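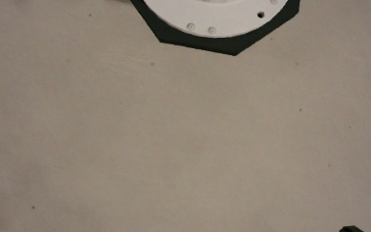
By Sandra Ashworth | Updated 1/15/21

Porley Sheet Adhesive FAQ

How long is the open time?
Fifteen minutes at room temperature. Past that, scrape off the film and apply fresh adhesive.

Can I thin it?
No. Thinning lowers bond strength and voids the warranty.

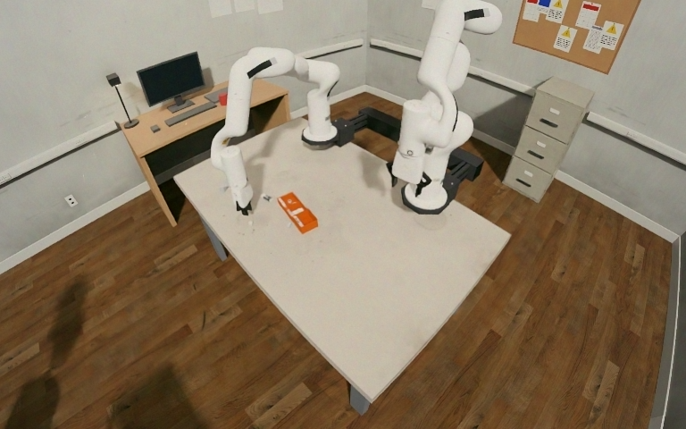

Cold stock thickens and trowels poorly. Bring the pail indoors overnight and stir by hand before use.

How many coats do I need?
Two on bare particleboard, one on sealed panels. Let the first coat turn clear.

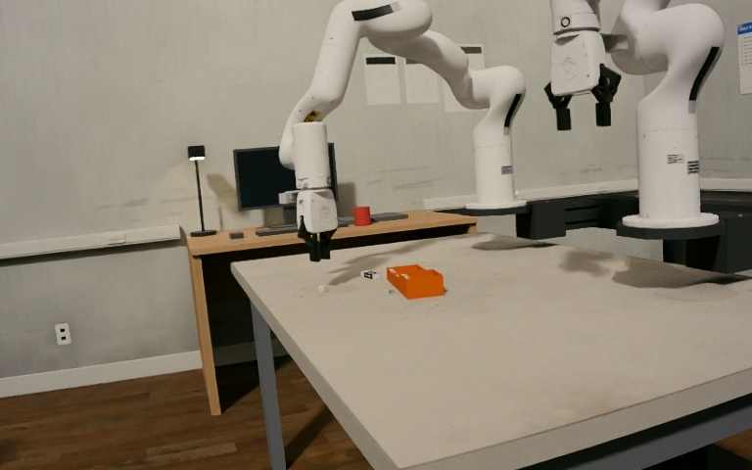 A coat that stays cloudy needs more airflow. Do not use a heat gun.

What is the shelf life?
Some 31 months unopened. Lot codes starting with L were filled at the Lovow plant.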